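Chapter 4
Folding and Putting Away 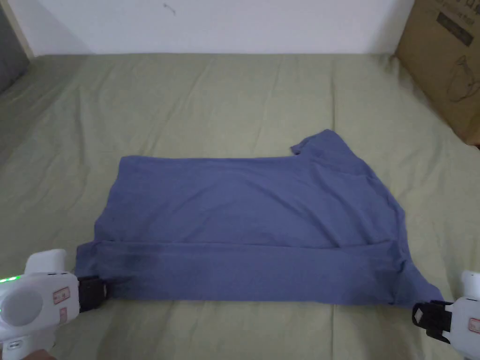 Fig. 4.1 A blue-grey cotton T-shirt part-way through folding, with the lower portion turned up.

Most of us learnt to fold from whoever happened to be standing at the other side of the bed, and we have gone on folding in exactly that way ever since, whether or not it ever suited our drawers. My own teacher was my grandmother, Elżbieta Ziółkowski, who took in linen for the guest houses at Flenport and could get through 68 pillowcases before her tea went cold (she did like a large pot, I should add). She had no patience with ironing boards for this sort of work. A bed with a plain sheet pulled smooth was her table, and it remains the best one I know, being wide, soft and at a comfortable height if you kneel.

In Chapter 3 we sorted and dried. Now we come to the part that people tend to rush, and I do hope you will take your time over it! A T-shirt is a good thing to begin with. Cotton knit is forgiving, but it stretches if you tug, and it will hold a crease you never meant to give it. Lay the shirt out flat, smooth the body from the middle towards the sides, and look it over for marks before you go any further. A stain folded away in June will still be there in October, and a good deal harder to shift.

Sleeves cause the most bother. Some people tuck them in first and some leave them until the body is done, and we shall try both ways in Section 4.2.

By the end of the chapter you should be able to:

fold a T-shirt from the hem or from the side
keep a fold line straight across knitted fabric
choose between stacking and standing clothes in a drawer

You will need three T-shirts, a clear bed or table and 15 minutes.

4.1 Starting from the hem

Take hold of the two bottom corners, one in each hand, and bring them up together so that the hem stays level.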